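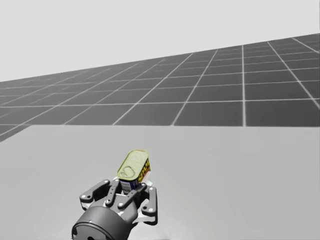

The second arm was moving

31/12/2021
by Mirsad Vlachou

I wanted to close the year with something pleasant, but the thing I have thought about most in December is a fault, so I will write about the fault.

As some of you know, I work with two arms at Gradari. One arm picks up grocery items and the other arm opens or turns them, or it will do this when we are finished. For now almost everything is done in simulation. We have a table, a floor with a grid, two arms, and a small set of objects. The tin of Spam is my usual one, since it has corners and also curves, and a hand which can hold it well can hold many other things.

In the grasp test only one arm has a job. It closes the four fingers low on the tin, lifts, and holds. The second arm should stay in its rest position at the side. The camera we use for checking is at the wrist of the working arm and looks over the hand to the table. I chose this view myself two years ago and I liked it, because the fingers are large in the picture and a bad contact is easy to see.

In the first days of the month I ran 640 grasps over one night. In the morning the report gave 55 drops. In the week before, with the same settings, there was almost none. I opened the videos of the drops. In each of them the fingers close nicely, the tin goes up, a little tilted as always, and then the whole hand makes a small shake and the tin falls out to the front.

I will tell honestly what I did next, although it does not make me look good. I spent four days on friction. I made the finger pads more sticky, then less sticky. I made the time step smaller, 2 milliseconds before and one after. I wrote a long message to Biljana Dervishi, who made our model of the hand, and I suggested very politely that one of her finger joints had the wrong limit. She answered also politely that the joint had the right limit, and she attached the measurement.

It was Damir Stan who asked what the other arm was doing. I said it was doing nothing, it was parked. He asked how I knew. I started to answer and then I understood that I did not know. The report has no line for the second arm, and the video does not show it.

So I put another camera high above the table and ran one of the bad cases again. The second arm was moving. It was very slow, like the hand of a clock, and it came from its rest position toward the middle. After 170 seconds its elbow touched the elbow of the working arm from behind. This was the shake.

The reason is simple to explain. When a run begins, we reset the positions of all joints to the rest position. For the working arm we also send a new target. For the second arm we do not send any target, and the controller keeps the last one it had. Before, the last target was always the rest position, and there was no problem. At the end of November I had used both arms for a turning test in the same session, and the last target was a point above the table. I had also lowered the speed limit to almost zero for that test, to look at contacts. From this moment each grasp started with a second arm which wanted to go somewhere and had permission to go there slowly. Most runs ended before it arrived. The runs with many regrasp attempts were long enough, and those were the 55.

In simulation this costs me some days and a little shame. A tin falls on a gray table and I press reset. But the reset code is shared. We took it to the real cell in Barndale in the autumn, and there a person goes in between runs to put the object back. The door switch cuts the motors, so a person inside is protected. After the door is closed the motors come back, and the arm would continue to its old target. Ivar Isaksson is responsible for that cell. I called him the same hour and he locked it out until the correction was in. He did not complain. He asked me to write everything down with the times, and I did it that evening.

What is changed now:

At reset, each arm gets a target equal to its measured position, also the arm without a job. If one arm does not confirm the target, the run does not start.

The speed limit is part of the test settings and goes back to its normal value when the test closes.

The report has a line for the largest joint movement of every arm. For a parked arm the permitted value is very small, and the run stops if it is passed.

There is a camera from above in each recording. I still keep the wrist view because for the fingers it is the best one.

With the correction I repeated the same night of grasps, and there were three drops. I looked at all three from above. The second arm stayed at rest in them, and the tin simply slid out of the fingers, so I have now a friction problem of the ordinary kind for January. Biljana has received my apology about the joint.

One question is still open for me. Edin Softić thinks that the controller should forget its target whenever the motors lose power, and that all our care in the reset code is only a patch. I think he is right, but this part of the controller is old and I am afraid to touch it before the February tests. If you have done this change on a two-arm system, please write me how it went, especially if it went badly.

Related posts
Why I keep the wrist camera
Turning a jar with two hands, first attempt
Notes from the cell in Barndale
A small table of things my simulator does not know

Contact | © 2021 Mirsad Vlachou | Back to top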